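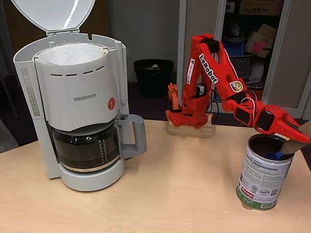
Break room check, Rostthorpe - I. Szekeres

Outlet and plug: OK.
Cord clear of table edge: OK.
Auto shutoff: not tested, manual missing.
Descaled: January, next one due.

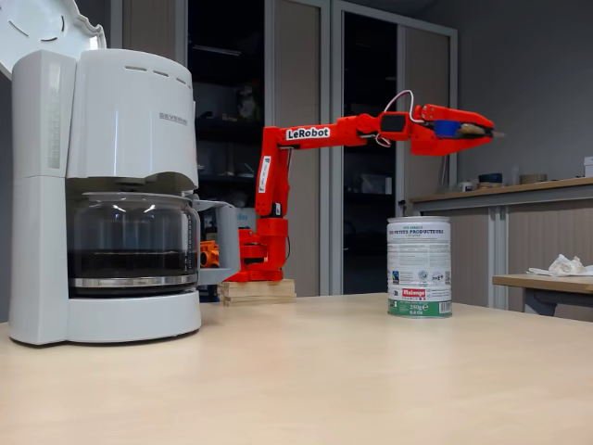 Coffee maker, comments: Staff must close the lid before switching on. It was open at my visit, with coffee still in the carafe. Empty the carafe at closing and leave it to air dry - the last person out signs for this.

Recheck in 6 weeks.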